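4.2 Board appointments and the cooling-off period

The second part of the study looks at what happens to a small bank after it seats a former supervisor or legislator on its board. We use the panel described in Section 3, which covers 188 community and regional banks, of which 27 made at least one such appointment during the sample window. We call these the appointing banks. The rest form the comparison group, matched on total assets, loan mix and charter type.

An appointment counts as a supervisory appointment if the new director held a post at a federal or state banking agency, or sat on a legislative panel with authority over banks, at any time in the seven years before joining. We took the dates of public service from proxy statements and checked them against agency staff lists where those were open to us. Advisory board seats are left out. So are appointments to the board of a holding company when the same person did not also join the board of the bank itself. Pustdale Savings, which moved a director from the holding company to the bank late in the window, is treated as an appointing bank only from the date of the move.

The first result concerns pay. Directors from public service received a higher cash retainer than other outside directors at the same bank in the year they joined. The gap closes by the third year. Most of the difference comes from committee fees, as former supervisors were usually placed on the risk or audit committee at once, while other new directors waited a year or more for a committee seat. When committee fees are removed, the retainer gap is small and its sign depends on how stock grants are valued.

The second result concerns examinations. Exam ratings are confidential, so we rely on public enforcement actions and on the time between the filing of a merger application and the decision on it. Enforcement actions are rare in both groups and we draw no conclusion from them. Processing times for merger applications were shorter at the appointing banks after the appointment, but they had already been falling in the two years before it. A bank that is cleaning up its books ahead of a purchase may also want a director with a supervisory background, and our design cannot separate the two. 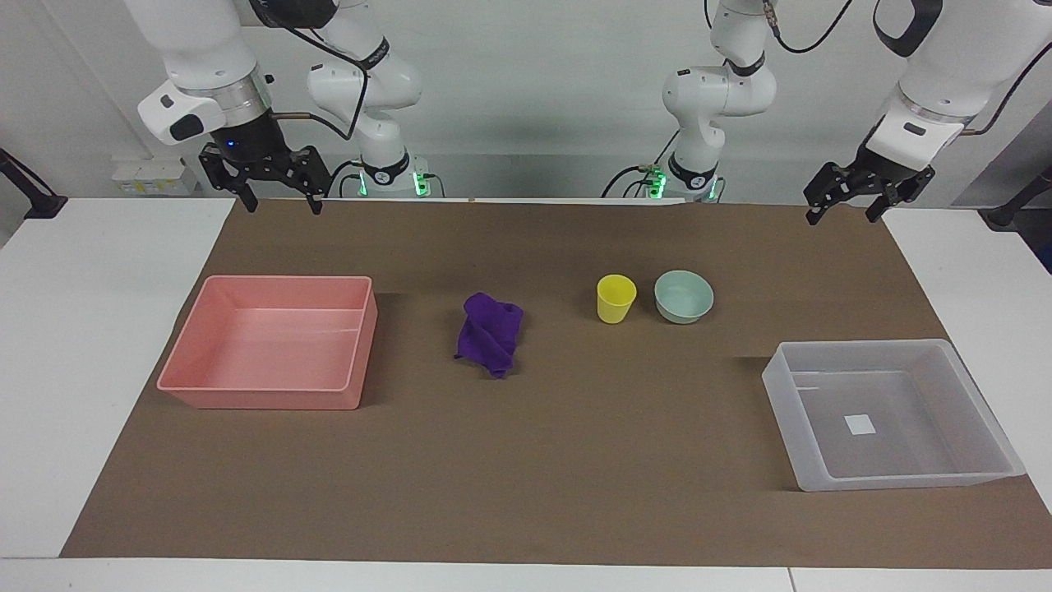
Figure 7. Automated workstation with two arms and a brown paper mat.

Nidcombe Trust objected to this reading when we circulated a draft to the banks in the sample. Its reply stated that the search for its new director began well before any purchase was discussed, that the board had wanted someone who could read an examination report without help, and that a faster decision on its application should be credited to the staff who prepared the filing. The bank asked us to note that its director took no part in discussions with the agency. We have no evidence to the contrary. The timing of the search is not in the public filings, and we code only the date on which the appointment was announced.

The reply did lead us to rerun the test with a different starting point. We moved the event date back by two quarters for every appointing bank, to allow for a search that began before the announcement. The change in processing time after the event becomes smaller and is no longer distinguishable from zero at the usual levels. The pay result is unaffected.

We also looked at ties among directors. Following the usual practice in network studies, we drew a link between two directors if they had served on the same board or in the same agency office during the same year. As a benchmark we used an Erdős random graph with the same number of directors and the same average number of links. Former supervisors sit closer to the center of the observed network than the benchmark predicts. Much of this is mechanical, as agency offices are large and produce many links at once. With agency links dropped, former supervisors look like other outside directors when they join and become slightly more central over time. The network measures were computed with Nina, our in-house matching and graph code, and the settings are listed in Appendix B.

Age matters for how long these effects could last. Several of the appointing banks have a mandatory retirement age of 70 for directors, and former officials tend to join late in their careers. Short terms leave few years of data after the appointment. We therefore repeated the pay regressions without the banks that have an age limit. The estimates keep their sign but the standard errors widen.

Cooling-off rules differ by the post held. Senior examiners face a one-year bar on working for a bank they examined, while former members of Congress face limits on lobbying but none on joining a board. We split the sample along this line. Former legislators joined sooner after leaving office, and their appointments drew more press coverage in the month of the announcement. We found no difference in later loan growth or capital ratios between banks that appointed a legislator and those that appointed an examiner, although the subgroups are too small for a firm statement. Section 4.3 turns to the market response on the announcement date for the banks whose shares are publicly traded.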